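Ticket 417: Arm stops itself over the upper rack, dish loading station
Site: Clellville kitchen
Opened: March 2025
Status: Closed, with a rule change (see the end)
Category: Safe practice / work area setup

Hi all, I'm writing this one up long because I got it wrong twice and I'd like the next person on shift to skip that part.

What I was seeing: the left arm would go down to the upper rack, slow right down, and throw a protective stop with the gripper still over the tines. No bump, no noise. The Loltamon log only said "path limit," which could mean nearly anything. It did this on 8 runs out of 20, and I couldn't get it to do it on purpose, which drove me nuts!

First try: I re-taught the rack height. Our Wurkik checklist says to do that any time the basket has been moved, and I hadn't, so fair enough. Ran it again, same stop.

Second try: I dropped the speed to 70 percent and left everything else alone. Fewer stops, and I very nearly closed the ticket right there (glad I didn't). Slowing down until the warning goes away isn't a fix, and our own rules say so in plain words. I put the speed back where it was.

Then I quit fiddling with settings and went over the station with the setup sheet in my hand, the way you're supposed to do before you power anything up.

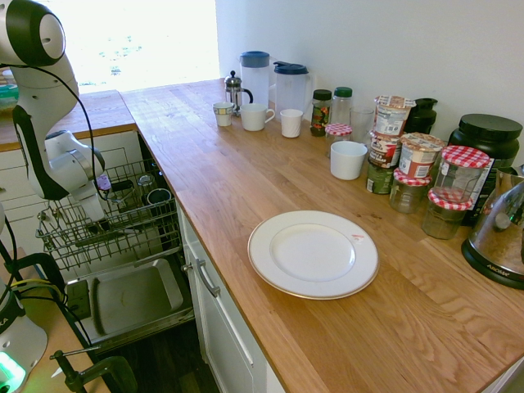 Station during the check, left arm over the upper rack, counter as set.

OK, so a few things against the sheet. Rule 2 says the rack stays in one taught position for the whole session. We've all been sliding it out "far enough" by eye, me included, and there's no mark to slide it to. Rule 5 says cables get routed clear of the loading area, and ours run from the base across toward the dishwasher. Rule 6 is the one about keeping only the items for the current run within reach. Look at that counter! Jars, pitchers, cups, the kettle, plus a glass and a mug already in the rack and a baking tray down below. I love a realistic kitchen as much as anyone, but that setup needs to be written down as the run list, and it wasn't.

What fixed it: I set a hard stop for the rack, re-taught from there, and tied the cables back along the table. Did all 20 runs again at normal speed with zero stops. My money is on the rack position, but I changed the cables in the same go, so I can't swear to it. (Yes, one change at a time. I know. That's Rule 1.)

Rule change, agreed with Wikström support: rack position gets checked and signed before the first run and again after any manual unloading. Anything breakable goes on the run list or goes in a cabinet. Speed changes need a note in the ticket saying why.

Still open: the sheet has no line for the kettle. I've asked for one.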